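Does Folding Save Space? A Household Storage Study
Final report, Consumer Science project, April 2008

Background

Our project started with a claim printed on the leaflet that comes with Brillava storage boxes: that a household can "win back a third of its closet" by changing how clothes are folded. The leaflet doesn't say a third of what. It could be shelf length, volume, or just the feeling of having more room. We wrote to the address on the back in March and got a second copy of the same leaflet.

We wanted to find out if the method did anything at all in an ordinary bedroom, with ordinary clothes, done by people who would like to be finished by dinner.

What we compared

We used 2 methods. The first was the flat fold most of us grew up with, where a garment is folded in half and in half again and laid on a pile. The second was the upright fold from the Elel home guide, where each piece is folded into a small packet and stood on its edge. The guide is confident about this. It says upright packets "stay put for months," with no mention of who checked.

We worked in 5 bedrooms, all belonging to families of people in the class. In total we folded 109 garments twice, once each way. We measured the shelf space with a tape measure and timed the work with a kitchen timer. Bedding was left out of the figures. So were coats.

Results

Upright folding took longer in every bedroom. With T-shirts it did take up less shelf, and the difference was easy to see without measuring. With sweaters there was no difference we would trust. Thick sweaters spring open, and once we pushed them together hard enough to stay closed we were measuring how hard somebody pushed.

Across all the bedrooms the flat piles covered 2260 square inches of shelf. We do not give one matching number for the upright method, because upright packets need a box or a divider to lean on and the group couldn't agree on whether the box should count. If it counts, most of the gain goes away. The leaflet's photos leave the box out of the question by having very large closets.

We also tried the Joneo shelf dividers in one bedroom. They slid around on a painted shelf and we stopped using them.

Denim

Denim gave us the most trouble and we think it deserves its own section. The Elel guide gives it one line, which tells you to fold jeans "like any other garment." We tried. A pair of heavy jeans folded into an upright packet is thicker than it is tall and it falls over. Old denim with frayed edges is a little better behaved but the threads catch on whatever is next to it.
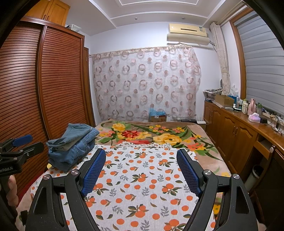 For that reason we went back to flat stacks for denim in all the bedrooms, and we would recommend the same to anyone reading this. The bed is the best place to build the stack, provided the blanket is pulled reasonably smooth first. On a lumpy blanket the bottom piece takes the shape of the lump and the whole thing leans.

Storage boxes on top of a wardrobe came up in our class discussion too. Several people said this was the obvious answer and we should have tested it. Maybe. Our view is that things put up there are stored in the sense that no one uses them, and a study about winning back space ought to be about clothes people wear — otherwise the winning method is to own less.

Problems with our study

The same people folded both ways, and we always did the flat fold first. By the second round we were tired, and also more practiced, and we can't say which mattered more. The Van Wijk worksheet we used for recording has no column for garment thickness, so we wrote it in the margin and then couldn't read some of it.

Nobody went back later to see if the packets stayed standing. The "for months" claim is untested as far as we are concerned.

Conclusion

Upright folding is worth the time for T-shirts kept in a box you already own. We found nothing to support a third.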